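Chapter 9
The Fault That Passed Every Test

Last updated: 2026-01-04

Most textbooks on robot failure begin with a fire. Fires are memorable, they photograph well, and they let the author use the word "catastrophic" on the first page. We shall begin with a box of snacks.

In July a small firm called Callico was preparing a picking cell for a customer, Turska, who wanted packets moved from a bin to a tray without being crushed. Callico did not program the motion by hand. A person performed the task over and over with a pair of hand-held grippers, the recordings were used to train a controller, and the controller was then put in charge of an arm made by Fraser. This was a sensible way to go about it. The team collected 881 recordings, threw away the ones in which somebody sneezed or dropped something, and trained on the rest. Everyone was pleased.

On the arm, the controller picked well. It also had a habit of pausing beside the bin with its jaws half open, then driving sideways into the wall of it. It did this 3 times on the first morning. The third time it split the wall from top to bottom and pulled its own cable out of the wrist, at which point it became very safe indeed.

The first report blamed the arm. The second report, written by the people who had sold the arm, blamed the controller. Both were confident and both came with graphs. You will read many such pairs in your working life, and it is worth learning early that a graph is no evidence that its author looked at the machine.

What had happened was duller. The demonstrators had cables trailing from the grippers, and with the left hand there was never quite enough slack. A person who feels a cable go tight does something about it: stops, shifts the wrist a little to one side, and carries on. They do this without noticing, in the same way that you have been adjusting your seat since the top of the page. The recordings kept the pause and the shift. They did not keep the tug, as nothing in the system measured it. The controller therefore learned that a short stop and a move to the side were part of the job, and went on doing them faithfully on an arm that had all the slack in the world.

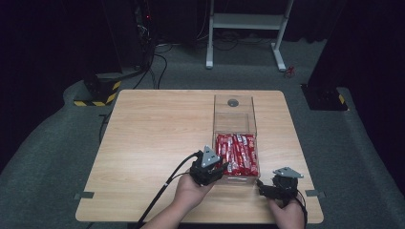

It would be unfair to call this a software fault, though it was logged as one. It would be equally unfair to blame the demonstrators, who had been asked to behave naturally and had done so. Callico's own checks compared each recording with the others, and since the same cable had been pulling on all of them, they agreed beautifully. Foltura, the firm brought in to look at the matter, found it by sitting in the room for an afternoon and watching somebody's elbow. Their invoice was for 202 pages of analysis. The elbow is on the last one.

We shall come back to this case several times. In Section 9.1 we set out the difference between a fault, an error and a failure, which the trade uses as if they were one word. Section 9.2 deals with faults that enter through the training data, and why a repeated mistake looks so much like a rule. Section 9.3 is on force limits, and asks why an arm working beside a thin plastic wall had been set up to push as hard as it liked.

Before reading on, write down what you would have checked first. Keep the note – you will want it at the end of the chapter.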